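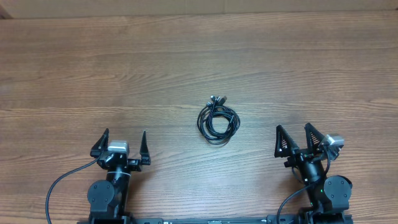

1단계. 집에 있는 선부터 전부 꺼내 모으기

서랍 정리 글은 많이 봤는데 정작 충전선만 따로 다룬 글은 별로 없더라고요. 그래서 제가 지난 10월에 이틀 저녁 걸려서 한 방법을 순서대로 적어 볼게요. 저는 재택 근무를 하고 식구가 넷이라 선이 진짜 끝도 없이 나와요 ㅎㅎ

일단 정리함부터 사지 마세요! 저도 예전에 칸막이부터 질렀다가 크기가 하나도 안 맞아서 결국 양말 넣는 데 썼거든요. 먼저 거실 서랍, 책상 밑, 여행 가방 앞주머니, 차 안 콘솔박스까지 다 뒤져서 한곳에 쌓아 둡니다. 겨울 외투 주머니도 꼭 보세요. 저는 거기서 이어폰 연장선이 나왔어요.

2단계. 단자 모양대로 나누기

길이나 색깔로 나누면 나중에 또 헷갈려요. 무조건 끝에 달린 단자 기준입니다. 저는 이렇게 나눴어요.

USB-C 양쪽
한쪽은 USB-A, 한쪽은 USB-C
라이트닝
마이크로 5핀(아직도 쓰는 기기가 은근히 있어요)
HDMI, 랜선 같은 긴 선
정체불명

단자가 여러 개 달린 멀티 케이블은 어디에 넣을지 애매한데, 저는 그냥 여행용으로 따로 뺐어요. 집에서는 기기마다 자기 선이 있으니까 잘 안 쓰게 되고, 숙소 콘센트가 모자랄 때 제일 고맙더라고요.

3단계. 꽂아 보고 버릴 것 고르기

귀찮아도 하나씩 꽂아 봐야 해요. 휴대폰 한 대, 보조배터리 한 대를 옆에 두고 충전 표시가 뜨는지 확인하고, 데이터 전송이 되는 선인지도 노트북에 연결해서 봅니다. 충전만 되고 파일은 안 넘어가는 선이 생각보다 많아요. 그런 선에는 마스킹테이프로 '충전만'이라고 써 붙였어요.

피복이 갈라졌거나 단자 목 부분이 꺾인 선은 미련 없이 뺍니다. 흔들어야 충전되는 선도요. 저희 집은 이렇게 빠진 게 14개였어요. 버릴 선은 저는 주민센터에 있는 소형 폐가전 수거함에 넣었는데, 동네마다 받는 품목이 다르니까 미리 물어보고 가세요.

정체불명 선은 바로 버리지 말고 봉투에 담아서 날짜를 써 두세요. 저는 두 달 기다리기로 했는데 3주 만에 전기면도기 충전선이 거기 있었다는 게 밝혀져서 남편한테 한소리 들었습니다...

4단계. 안 상하게 감기

손바닥에 칭칭 감는 거 저도 오래 했는데요, 그러면 선이 한 방향으로 계속 꼬여서 풀 때 꼬불꼬불해져요. 제가 지금 쓰는 방법은 이래요.

단자 쪽을 왼손으로 가볍게 쥡니다.
오른손으로 주먹 두 개 크기쯤 되는 고리를 만들어 왼손에 얹어요.
다음 고리는 손목을 반대로 돌려서 얹습니다.
이걸 번갈아 반복하고, 끝은 한 뼘 정도 남겨요.
벨크로 타이로 느슨하게 묶습니다.

처음엔 손이 꼬이는데 다섯 개쯤 감으면 감이 와요. 짧은 선은 굳이 번갈아 안 해도 되고 그냥 둥글게 두 번 돌려서 묶으면 끝! 노란 고무줄은 쓰지 마세요. 여름 지나면 녹아서 선에 들러붙어요. 빵 봉지 철사도 저는 비추입니다.

벨크로 타이는 Zadon 걸 샀어요. 길이를 잘라 쓰는 롤 타입이고, 얇은 선은 10cm, 노트북 어댑터는 18cm 정도로 자르니까 딱 맞았어요. 찍찍이 힘이 좀 세서 아이가 뜯기 힘들어하는 건 아쉬워요.

5단계. 이름표 붙이기

여기서 갈리는 것 같아요. 저는 Vumura 라벨 테이프를 선에 깃발처럼 접어 붙였는데, 글씨는 기기 이름으로 썼어요. 'C to C 1m' 이렇게 쓰면 식구들은 못 알아봐요. '안방 가습기', '엄마 노트북', '카메라' 이렇게 쓰면 초등학생도 제자리에 갖다 놓습니다. 라벨 테이프가 아까우면 마스킹테이프에 유성펜으로 써도 돼요. 대신 손때가 빨리 타요.

6단계. 자리 정해 주기

매일 쓰는 선은 서랍에 넣지 마세요. 어차피 다시 나와요 ㅋㅋ 저는 침대 옆이랑 책상에 하나씩만 꺼내 두고, 나머지는 Fung 얕은 서랍 트레이에 세워서 넣었어요. 눕혀서 쌓으면 밑에 있는 걸 꺼내다가 다 엉키거든요. 가끔 쓰는 HDMI나 랜선은 지퍼백에 하나씩 담아서 옷장 위 상자로 보냈고요.

다 하고 나서

돈은 타이랑 트레이 값만 들었고, 시간은 꽂아 보는 단계가 제일 오래 걸렸어요. 한 번 해 두니까 유지는 쉬운 편인데, 새 기기를 살 때가 문제예요. 상자에 들어 있는 선을 꺼내기 전에 집에 같은 게 있는지 먼저 보고, 있으면 그냥 상자째 둡니다. 나중에 중고로 팔 때도 새 선이 들어 있으면 좋아하시더라고요.

댓글로 어댑터는 어떻게 하냐고 물어보신 분이 계셨는데, 어댑터는 출력 와트수를 흰색 펜으로 크게 적어 두는 것만 해도 훨씬 편해요. 깨알 글씨 읽느라 눈 아픈 게 없어졌어요. 멀티탭 쪽은 아직 손도 못 댔고 다음에 책상 밑 정리하면서 같이 올릴게요.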